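# Janano's new planner is out, and it finally waits its turn

Good news for anyone who has been limping along on the old motion planner: Janano 14 went up this October, and I've been running it on the block-picking job every evening after work, usually until my tea goes cold.

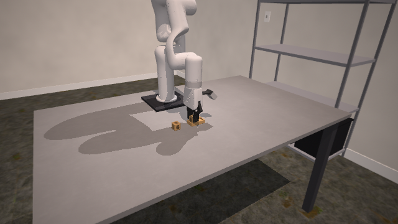 The release notes are short (the Ikik folks have never been big writers) so I figured I'd put down what changed for me, because a few of these things will bite you if you upgrade without looking.

The big one is how the planner and the grasp checker talk to each other. In the old version the planner would work out a path to a cube, hand it over, and only then would the checker look at where the fingers were going to end up. If a finger was going to clip the cube next door, the whole plan got thrown out and you started over. On a sparse table that's fine. Put two cubes close together and you could sit there watching it throw away plan after plan, which I have done, more evenings than I'd like to admit.

Now the checker goes first. It looks at every way the fingers could close on the cube you asked for, tosses the ones that would touch a neighbor, and gives the planner a short list. The planner only bothers with those. It sounds like such a small thing! But I ran my usual set of 2000 random layouts overnight, and the old version gave up on 12 of them where this one gave up on none. Most of those 12 were the same kind of trouble, a narrow gap on the side where the gripper wanted to put a finger. The new one just turns the wrist and comes at it from the other faces.

Layout 2517 is the one I was really curious about. (Yes, my numbering goes past 2000, I keep a drawer of nasty ones that I saved by hand over the last couple of years.) Both cubes sit near the arm's base, so the elbow has to fold up pretty tight to get the gripper pointing straight down. The old planner would find a path, but it took the forearm on a grand tour of the table first. The new one lifts, folds and drops. I ran it again just to watch it.

A few other things I noticed while poking around:

- **The wait setting is on by default.** The arm pauses above the cube until the pose estimate stops jumping. You can shorten it with `settle_time`, but leave it alone for the first run.
- **Joint limits moved.** They used to live in the arm file and now they're in the scene file. If you only copy over your old arm file, you'll get the factory limits and no warning.
- **Replay files got smaller.** Mine now open on my old laptop, where before I had to go make a sandwich.
- **The gripper has its own speed.** Finally. It used to share a number with the arm, so slowing the arm down meant the fingers closed like molasses too.

The joint limits one got me good. I spent most of an evening wondering why the elbow was swinging wider than I'd ever let it, and I was all ready to file an angry bug report when I found one line about it at the very bottom of the notes. So, read the bottom of the notes.

Now the grumbles. The pose estimator still gets confused when a numbered face is turned partway from the camera. It'll tell you with great confidence that a cube is sitting square when it's twisted a bit, and the fingers come down at an angle to the faces. In simulation you mostly get away with it, since the cube just gets nudged straight as the fingers close, and I worry that makes people lazy. I know it made me lazy. I've added my own check that compares the angle before and after the grasp, and it complains if the cube turned more than I like. It's a dozen lines of Python, and I'll tidy it up and post it with my layouts.

The shadows are also still doing something odd to color matching. If you pick by color (I don't anymore, I pick by the number) you'll want to turn up the tolerance a little, or move the light. Dimitriou, the lab across the river that shares its scenes with our group, got around it by training with the light in random spots. They say it helped a lot, and I believe them, but I haven't had the patience to retrain anything.

I also haven't tried it on a real arm yet. The Allton makerspace has one, and they let people book the bench in the evenings, but they're still on the previous version and want to stay there until the fall class wraps up. Fair enough! Nobody wants their class demo to go sideways over a config file that moved. I've asked for a slot once they switch, and I'd love to see whether that tight elbow fold looks as calm with real motors behind it. My guess is I'll have to slow down the last stretch above the table. The simulated arm stops dead wherever you tell it to, and real ones tend to have a little shiver left in them.

If you want to upgrade, make a copy of your whole config folder first, then install, then move your joint limits over by hand before you run a single thing. There's a converter script in the tools folder and it worked on two of my three scenes. The third one had a comment in the middle of a list and the script choked on it, so if yours quits with a message about line endings, look for a stray comment.

Old replays won't open in the new viewer, by the way. I kept a copy of the old viewer around for those, and the two seem happy enough living on the same machine as long as you don't have both open.

Ikik says a smaller update is coming that fixes the missing warning and lets the checker deal with shapes other than boxes. I've got a bunch of cylinder layouts waiting for that one. If you have a layout that makes the new planner give up, please send it my way, I've got room in the drawer.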